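## 4. Where Weekday Meals Are Eaten

The diary asked one adult in each household to write down where every weekday meal was eaten and who was present. We handed out diaries to 600 households in Windthorpe and Randevdale during April. Each household kept the diary for 18 days. Meals eaten at work or at school were left out of the analysis, as were snacks that the diary keeper did not call a meal.

### 4.1 Counter and table

Most earlier work on family meals treats the dining table as the default place and codes everything else as "other." We split that category. Meals at a kitchen counter were coded apart from meals on a sofa, in a bedroom, or standing up. A counter meal was counted only if at least one person sat down for it. Chairs and stools were treated alike, and we did not record the height of the counter.

Breakfast was the meal most often eaten at the counter in both towns. Dinner was more evenly divided. Households that had a separate table often used it for dinner and for nothing else before the weekend, and several diary keepers wrote that the table was covered with mail or schoolwork on the days they ate elsewhere.

**Figure 3.** Rendered kitchen with a square sink in the countertop and chair backs beyond the far edge.

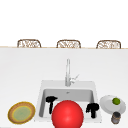 Nuala Ó Néill has argued in comments on our coding scheme that the split hides more than it shows, and that a counter meal with two people seated is closer to a table meal than to a solitary one. We accept part of this. Company and place were recorded separately, and the two can be crossed. When they are, shared counter meals look much like shared table meals in length, while solitary meals are short wherever they are eaten.

### 4.2 Length of meals

Diary keepers wrote down a start and an end time. We dropped entries with only one of the two. Any meal longer than 30 minutes was coded as long. Long meals were more common at tables, and most of the difference came from dinners with children present. Breakfasts were rarely long in any location.

Times were often rounded to the nearest quarter hour, so small differences between locations should not be given much weight.

### 4.3 Follow-up interviews

Rigoberto Chávez and Wilma Segers interviewed 24 of the diary keepers at home. The interviews covered seating, clearing up, and who decides where the family eats. People with a sink in the counter spoke of meals and dishwashing as one job more often than the others did. Some liked being able to talk with whoever was washing up. Others said they got up from the meal sooner than they wanted to.

**Figure 4.** Rendered view across a light gray surface, with a plain pale background.

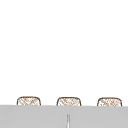

Household Studies Group, Department of Sociology, Kamath College

Storage came up in nearly every interview, though we had no question on it. Counters were used for keys, chargers, and bread as well as for food preparation, and these things had to be moved before anyone could eat. Diary entries do not capture this work. A later version of the diary will have a line for it.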